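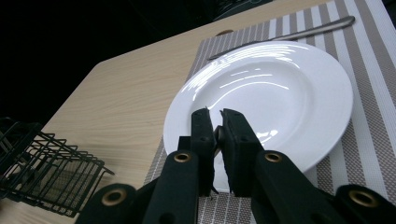
Waymarks and the walker's map

Posted 3 Apr 2023 by Glenys Greenwood

The town trail at Sedbridge has been re-signed. The old trail had a leaflet, a numbered map and a brass stud in the pavement at each turning. The new one has coloured arrows on lamp posts and a square code that opens a web page. I walked both versions, the first last August and the second a fortnight ago, and I think the old arrangement was better and should be restored.

A town trail has two jobs. It must get a stranger from the station to the river and back without a wrong turn, and it must tell that person what the buildings are. Arrows do the first job adequately in dry daylight. They do it badly at the corn exchange, where the arrow is fixed to a post on the far side of a two-lane road and faces the traffic. I went 150 metres down the wrong street before turning back. On the old map that junction was drawn at a larger scale in a separate box.

The second job now depends on a telephone signal. There is none under the railway arches and very little in the lower churchyard, where five of the most interesting stops are. The page, when it loads, gives one paragraph for each stop. The leaflet gave the date, the builder, the stone and the former use, in that order, every time. One could compare the wool store with the maltings opposite while standing between them.

Dorottya Erdős, who wrote to me after my last piece, argues that leaflets go out of date and arrows do not. I accept the first half. The leaflet still listed a tea room that had closed. But an arrow is also wrong once a footpath is diverted, and it gives no warning. The diversion behind the tannery is a case in point: the arrow leads to a locked gate. With a map in hand the way round by the weir is obvious.

Cost is the usual objection. A print run of 400 leaflets, folded twice and sold at the station kiosk for a small sum, is not a large undertaking for a town of this size. The studs are already in the ground. Most need cleaning, and the one outside the chapel has been covered by tarmac and should be lifted and reset.

I would keep the arrows on the riverside section, where there is only one path and they do no harm. Elsewhere I would take them down, starting with the corn exchange. The walk itself remains a good one. Allow two hours, go anticlockwise, and climb the steps to the upper churchyard before crossing the bridge.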